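4.2 Finger geometry

The first round of trials compared two fingers for the hand-held gripper: the slim Ekico pair that ships with the tool, and the wide block pair we had cut by McPhee. Everything else stayed the same, including the camera, the controller and the operators' opinions of both. The Nillerthorpe arm was kept for Section 5, where its habits get the space they deserve.

We expected the slim fingers to win. They reach into tight spots, they hide less of the view, and they look better in a grant report. The block fingers take up a good deal of the lower image, and Beverley Paewai, who ran most of the sessions at Trandstead, compared using them to eating peas in oven mitts. Over 406 grasps, though, the blocks dropped fewer objects, and they did so with both operators. 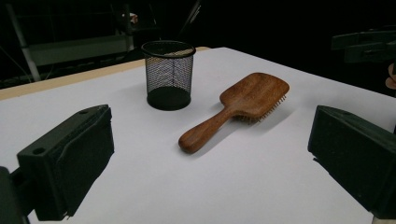
Figure 2. View from the gripper camera with the block fingers, with the mesh pencil cup and wooden paddle hairbrush on the white tabletop.

The hairbrush did most of the damage to our expectations. Lying bristle side down, it rocks when touched, and its rounded handle gives a narrow finger very little to hold. The slim pair tended to squeeze the handle out sideways – a result we logged as "escape" after some 10 entries reading "it did it again." The wide faces were more forgiving of a crooked approach.

The pencil cup was less dramatic. Both pairs lifted it by the sides, but the slim fingers sometimes snagged the mesh and would not let go, a failure our scoring sheet had no box for. We counted these as successful grasps and failed releases.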